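FOR IMMEDIATE RELEASE

Samonte Tool Library Will Now Lend You a Lid

Kitchen shelf opens to members after a long argument about soup

SAMONTE – Saturday, June 10, 2023 – The Samonte Tool Library, which has spent years lending hedge trimmers to people who bring them back in September, is opening a kitchen shelf. Members can borrow stockpots, canning kettles, cake tins, serving platters and food containers on the same card they use for the tile saw. Lending starts this morning at the Steltine Street branch, and the late fees are the same too, so please don't get attached to the fish kettle.

The idea came out of a member survey that was supposed to be about ladders. Asked which large item they owned and hardly ever used, respondents skipped the ladders and wrote, at length and in some cases with feeling, about kitchen equipment. One member listed a pasta machine, a second pasta machine and a tagine. Another asked whether the library would consider taking a chocolate fountain "with no questions." The library did consider it, and it is on the bottom shelf.

"We thought people would want drills," said Milagros Gatchalian, director of the Samonte Tool Library. "They have drills. What they don't have is anything big enough to carry potato salad to a funeral. I've been in this job long enough to know when I'm being told something."

The collection opens with 200 items, nearly all of them donated by members over the spring. Each one has been washed, checked for cracks and given a tag that survives a dishwasher. Finding a tag that survives a dishwasher took longer than every other part of the project, including the electrical inspection and the paint.

Food containers get their own section and their own rule, which is that a container goes out with its lid and comes home with its lid. A container returned alone will be logged as a bowl and the borrower charged for the difference. Lids returned alone will be met with a certain look.

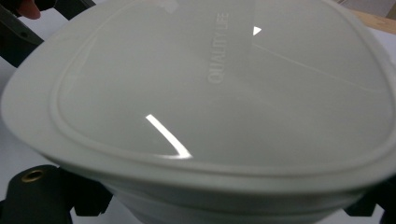

The rule was written by Kuldeep Pant, who runs the lending desk and who, before joining the library, managed the kitchen at the Dranent Street school for long enough to hold views on the subject.

"Every cupboard in this town has a stack of lids that fit nothing," Pant said. "I can't fix that. I can keep it from happening on my shelf. If it doesn't close, it doesn't go back out, and I will be trying it in front of you."

Members may take up to 2 large items and as many small ones as they can carry to the door in one trip. Standard loans run a week. Canning gear goes out for two, on the grounds that tomatoes do not read the calendar, and bookings for August are already heavier than anybody at the desk would like. Anyone planning to put up peaches is advised to call now.

The shelf was built by Plurkeck, the cabinet shop across the parking lot, which gave the labor and charged the library for the lumber at cost. Owner Yogesh Shakya said the job was simple apart from the stockpots, which arrived after the measurements had been taken and were bigger than described.

"They told me 'large pot,'" said Shakya. "I built for a large pot. Then a man came in with something you could bathe a dog in. So the bottom shelf is deeper now."

The library asks that nobody bathe a dog in it.

A few things will not be lent. Knives stay out of the collection for insurance reasons, and so do pressure cookers without a gauge, anything with a frayed cord, and nonstick pans that have stopped being nonstick. The library also can't accept any more bread machines. It has roughly 90 offers of bread machines on a waiting list, and it would like the owners of those bread machines to consider making some bread.

Cast iron is welcome but comes with a printed care sheet by longtime member Ruxandra Bălan, who asked that it be kept to one page and then handed in four. A shortened version is taped inside the cabinet door. It says to dry the pan. The full version is available at the desk and is, in places, quite moving.

Household membership stays at the current rate, with no extra charge for the kitchen shelf. Existing members don't need to sign up again, although they will be asked to initial the lid rule.

An open house runs today from ten until the coffee runs out. Board chair Harish Srivastava will make short remarks, which he has promised in writing, and there will be a potluck lunch served from items in the collection. Guests bringing a dish are asked to put their name on the bottom of it. Anything left behind at closing will be treated as a donation – this is how the library got the tagine.

Donations of clean, working kitchen equipment are accepted during desk hours. Please ask first if it is a bread machine.

About the Samonte Tool Library
The Samonte Tool Library lends tools, garden equipment and now casserole dishes to households in Samonte and nearby towns. It is funded by memberships, small grants and late fees on hedge trimmers.

Media contact: Milagros Gatchalian, Samonte Tool Library, Steltine Street branch

###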